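第四章 手持夹爪的日常设置与保养

4.1 开工之前

先说一句，这一章我写得比前三章啰嗦，因为前三章讲的是软件和账号，照着点就行，这一章讲的是手上那套东西，得靠手感。我自己带过几批新人，大家卡住的地方都差不多，所以我就按平时带人的顺序来写，你一边看一边动手最好。

我们这套夹爪是左右手各一只，内部编号写在机身标签上，登记表里按编号走。领出来的时候左右两只要一起领、一起还，别拆开借给别的组（Girish Jaiswal 那边上次拆了一对，后来配对的校准文件全乱了，我花了一个下午才理清楚）。

1. 把两只夹爪从箱子里拿出来，平放，镜头朝上。
2. 核对机身标签上的编号和登记表，一个字符都别漏，前缀也要对。
3. 看手指有没有裂纹，尤其是长圆形开槽的两头，那里最容易先坏。
4. 用手慢慢合拢、松开几次，听有没有沙沙声。有的话先别装相机，直接跳到4.5。

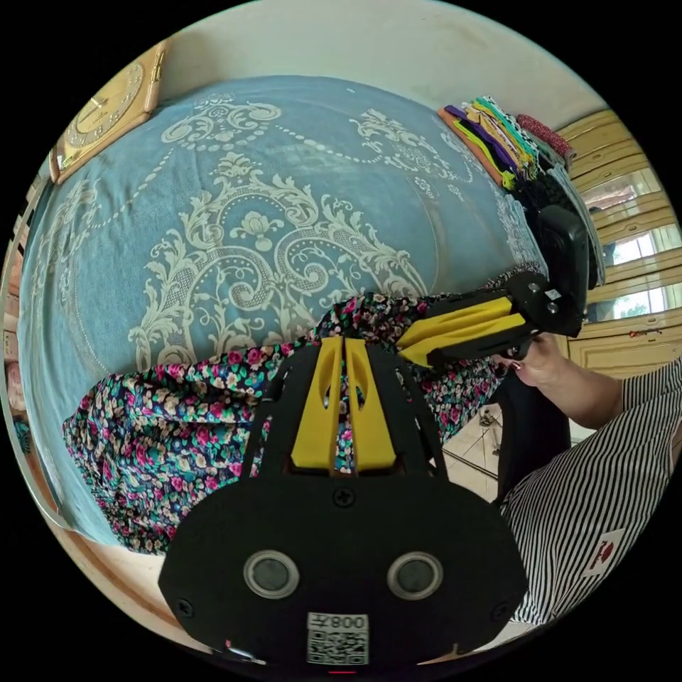
Wultik 家居操作组 · 设备与现场支持

叠衣服这类任务，我们都是在真正的卧室里做，床就是工作台。大花纹的床单上再摊一块碎花布，对标定和回看都是考验，所以我不建议新人第一天就挑这种组合。可是熟练以后反而要多做，花纹叠花纹的数据我们一直缺！

4.2 装相机

相机盒是竖着装在夹爪上的，侧面的小圆头螺丝不要动，那是出厂调好的。要拧的只有底座上的固定螺丝。

1. 把底座对准夹爪上的卡位，推到底，听到咔的一声。
2. 螺丝先全部带上几扣，再对角拧紧。别一颗拧死了再去拧下一颗，底座会歪。
3. 轻轻晃一下相机盒。能晃就是没到位，拆下来重来，不要指望再多拧半圈能救回来。
4. 擦镜头。用镜头布，不要用衣角，我知道现场手边全是布，真的忍一忍。

注意：拧螺丝只用十字手拧批，不准用电批。Pasichnyk 那一批底座的螺孔偏软，滑牙之后整个底座都得换。

握法也顺便说了吧。手指环住相机下方的手柄，虎口贴紧，手腕放松。很多人紧张起来会把手往上挪，指头就容易跑到相机前面去。另外一条是袖子：宽袖口会垂进画面，也会钩到手指，穿短袖或者把袖口扎好。

4.3 手指与滑轨

黄色手指是易损件，我按耗材管。每天收工检查一遍，满90小时不管好坏都换。换下来的不要扔，装袋写上编号，Lilibeth Ignacio 每个月会统一看一次磨损，她要拿这个去跟 Grolance 谈下一批的材料。

换手指的步骤：

1. 先关机，等指示灯灭了再动手。
2. 松开根部固定件，手指顺着滑轨方向往外退，不要左右掰。
3. 用干的小毛刷把滑轨刷一遍。叠过毛衣以后里面的绒毛会多得吓人，刷不出来的用镊子夹。
4. 装新手指，两片必须同一批次，不同批次的厚度有细微差别，合拢会错位。
5. 空夹8次，再夹一张普通打印纸，抽不动才算合格。

警告：滑轨不要上油。我再写一遍，不要上油！油会沾到衣物上，还会把绒毛粘成一团，比干着难清理多了。

4.4 卧室工位的摆放与试夹

布置工位的时候，我最在意的是从易到难怎么排。第一轮永远拿厚的、有挺度的东西试，手指夹住什么、夹了几层，手上一下就有感觉；第二轮再上轻薄的。像这张床上就有现成的材料：那叠衣物里有一件带黑色横纹的深灰针织，下面是件黑色的，边上还露出一小截白标签，再往前一点是皱成一团的碎花布。我会让人先夹针织那件的边，顺了以后去夹碎花布的褶子，最后才练那个小标签，夹得住标签的人，后面基本不用我操心。

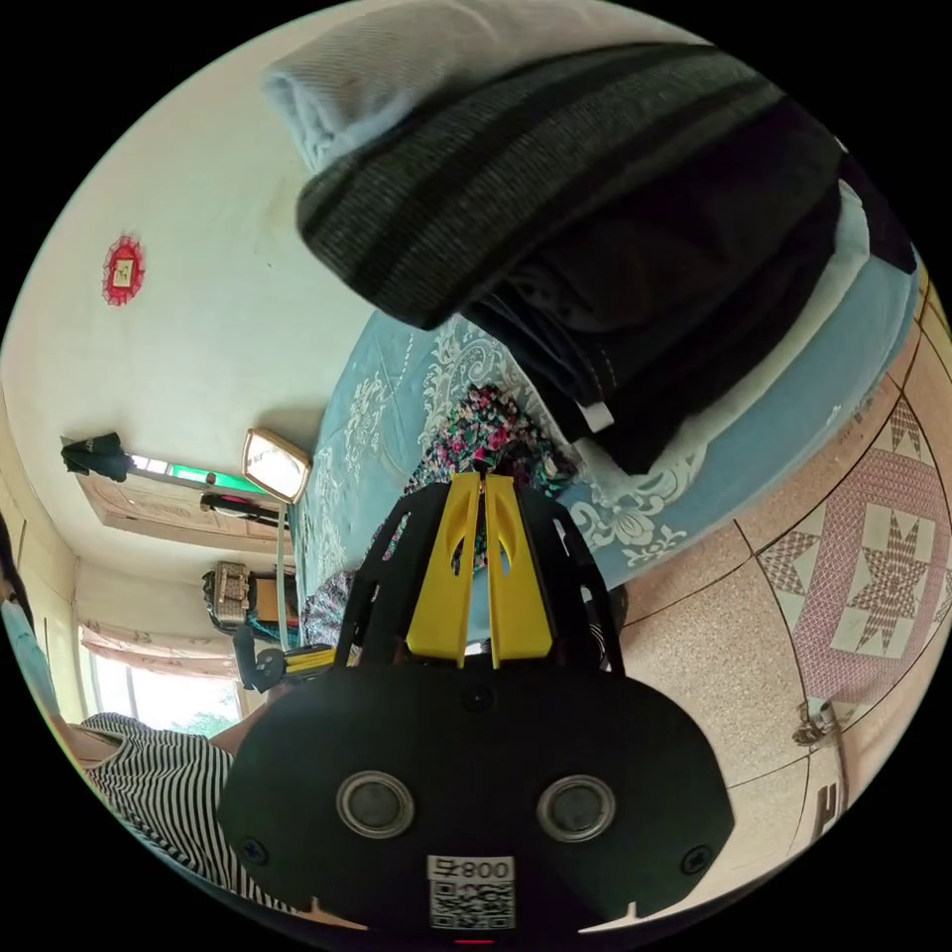 试夹时光线也得管。Murnthorpe 那个点位的卧室窗户大，上午光从侧面进来，曝光会一跳一跳的，我的习惯是开始前把曝光锁住，中途不再碰。两只夹爪有时会互相入镜，像机身正面并排的两个圆镜头和底下那张带008字样的二维码标签，就这么正对着另一台相机，回看的时候拿来核对是哪一只特别方便，所以标签一定要保持干净平整，翘边了就换新的，不要拿透明胶压，胶带反光，扫不出来。薄窗帘可以拉上一部分，但别拉到一半又改主意，整段数据前后亮度不一样，后期的人会来找你的。

试夹流程：

1. 站到床边，两只夹爪举到胸口高度，停住，等提示音。
2. 右手先动，夹住衣物边缘，提起，停一下，放回去。
3. 左手重复一遍。
4. 两手同时夹同一件衣物的两个角，抬起，抖平，放下。
5. 回看这一段，重点看手指尖端有没有一直留在画面里。

第5步经常有人偷懒。我吃过亏，录了整整一上午，回来发现相机低头低了一截，手指尖全在画面外面，只好重录。现在我的规矩是试夹没回看就不算开工，Bastien Fleury 嫌我烦，也照做了。

提示：镜子和带玻璃的柜门会反光，标定的时候尽量背对它们。实在避不开，就换个站位，不用去搬人家的家具。

4.5 卡滞、异响和漂移

手指合不拢：多半是绒毛。按4.3清理滑轨，再空夹几次。清完还是合不拢，看看两片手指是不是装反了，左右那两片长得太像，我自己也装反过。

有沙沙声但能动：别急着拆，先对着亮处看滑轨里有没有线头。线头要顺着抽，硬拽会断在里面，那就只能整个拆开了。

画面里手指位置慢慢漂：检查相机底座的螺丝，重新对角拧紧，然后必须重做一次标定。只拧螺丝不做标定等于没修。

二维码扫不出来：先擦，再换标签。换标签之后要在登记表里补一行，写清楚谁换的。

开机报错代码172：手指行程没有归零。关机，用手把手指完全张开，再开机。连续报4次就停用，贴黄条，交给 Sushil Maurya，别自己拆电路那一侧。

4.6 收工

1. 关机，取下相机盒，盖好镜头盖。
2. 手指保持微微张开的状态放进箱子，合死了放一夜，弹簧会疲劳。
3. 毛刷、镊子、十字批放回盖子上的网袋。
4. 床上的衣物按原来的样子叠好放回去，我们是在别人的卧室里干活。
5. 在登记表上写使用时长，写实际夹持时长，待机的不算。

登记表九月换过一次版式，旧表没有“累计时长”那一列，手上还有旧表的找 Manju Sisodia 换新的，之前的时长她会帮你转过去。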